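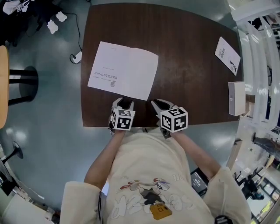 Grants > Jernano Fund > Progress reports

Dear all at the Jernano Fund,

We're so pleased with how the Hultenholm lending library is coming along! Membership has reached 335, and we've spent $1,678 of the $2,000 you so kindly gave us – mostly on large-print novels and the new shelves. The Swanson branch opens in August, a little later than we'd hoped.

Warmly,
Lucero Lozano

Recent reports
Gornonier Reading Room
Swanson Story Hour

Contact us | Back to top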